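About Us

5 min read

We use cookies to keep this site working and to see which pages people visit. By staying on the site you agree to this. Accept | Manage settings

The Dronport Neighbors Project started in a church basement in December, with a borrowed coffee urn and a stack of folding chairs that pinched your fingers. A set of hateful flyers had turned up on windshields along Gurnus Street the week before, tucked under the wipers overnight, and people wanted to talk about it with somebody other than their own kitchen walls. So we talked. We stayed until the building had to be locked, and then we stood in the parking lot and talked some more, in the cold, and before we went home we had agreed to meet again the next month. We have been meeting ever since.

We are a small nonprofit with 2 offices, one in Dronport and one across the river in Dirkstead, and our work is helping towns respond to organized bigotry in ways that keep people safe and bring them closer together. That covers a lot of ground, and it has changed over the years as the people who do this sort of thing have changed their habits. Flyers, banners on overpasses, strangers filling up the comment period at a library board meeting, a rented hall booked under a harmless-sounding name. Each of these lands on somebody's desk, usually somebody who has never dealt with it before and who has a full day of other work waiting. We like to be the phone call that person makes.

What we do

Most of our time goes to training. We go out to schools, libraries, city offices, congregations and small businesses and spend a morning or a whole day with the people who work there. We talk about what extremist groups want when they come to a small town (attention, mostly, and pictures of an argument, and a few new names for their list), and about what a town can do ahead of time so it isn't making every decision in a panic. We practice, too. People groan a bit when we bring out the role play, we know, but it's the part they write to us about afterward! It is a lot easier to stay calm with a shouting stranger when you have already tried it once with a coworker who can't keep a straight face.

To date 1,101 people have come through the full-day course, and many more have sat in on a shorter evening talk. The evening talks are free and always will be. For the full day we ask organizations to pay what they can manage, and we mean that. One town library paid us in postage stamps and we were glad to have them, as we do still mail a great many letters.

We also keep a response line for the counties we serve. If your school or shop or congregation has been targeted, you can call and speak with a person on our staff who will help you think through the first day or two: what to save, what to photograph, who ought to be told, what to say to parents or customers, and when to say nothing for a little while. We are not the police and we are not lawyers, and we will tell you plainly when you need one or the other. In an emergency please call 911 first and us second.

And then there is the Dubey Room, which is our reading room and small archive on the ground floor of the Dronport office. It holds old newspapers, meeting minutes, leaflets, handbills, letters and 328 recorded interviews with people from this part of the state who remember earlier rounds of all this, going back a good long way. Students use it, reporters use it, and quite a few people come in looking for a grandparent. We can't lend the materials out, but you are welcome to sit with them as long as the lights are on, and we'll put the kettle on for you if you ask. Anything racist or threatening in the collection is kept in marked boxes, so you can decide for yourself whether you want to open them that day.

How we work

We don't endorse candidates or parties, and our staff don't speak for any when they are out in our name. We have worked with mayors who disagree with each other on almost everything and who still both wanted to know what to do about a march permit. We believe in the First Amendment and we spend a fair part of every training on it, partly because people come in with some very firm and very wrong ideas about what a town can forbid. A good deal can be done inside the law. A town can hold its own event on the other side of the park, put the local choir on the bandstand, feed everybody, and let an ugly afternoon pass with hardly anyone there to watch it.

We never publish the names of people who call us. We don't share interview recordings without the written permission of the person who gave the interview or their family. We also don't send anyone to confront marchers, and we ask our members not to do it under our banner. Some friends of ours see this differently and we have had long, loud, mostly friendly suppers on the subject.

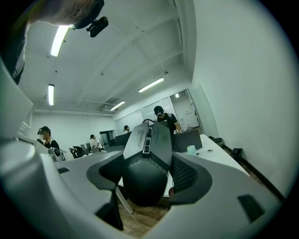 Gray fingers over a brown wooden floor, with a slim white table leg just below.

Who we are

There are 7 of us on staff, some full time and some part time, plus a board drawn from both sides of the river. Between us we have taught middle school, driven a bus, run a bakery, edited a weekly paper and served in the Army. Several of us came to this work after something happened on our own street. We all take turns on the response line, and we all take turns washing the cups.

Our money comes from members, from training fees, and from a handful of family foundations in the region. We take no money from political campaigns. Our yearly report is on paper at both offices and we'll happily mail you one if you write and ask for it.

Come and see us

The Dronport office is on Gurnus Street, next to the shoe repair, with the green awning. Ring the lower bell, as the upper one belongs to the dentist. The Dirkstead office shares a hallway with the senior center and keeps shorter hours, so please telephone before you make the drive. There's a ramp at the back in Dirkstead and a level front door in Dronport, and we can arrange Spanish or sign language interpreting for any of our talks if you give us a little notice.

If you would like to become a member, host a talk, or donate papers to the Dubey Room, stop in or write to us at the Dronport address. We read everything, even the long ones.

Page last updated 6/16/25

Get our monthly letter in your inbox. Enter your email address to sign up. Unsubscribe at any time.

Share this page | 7 shares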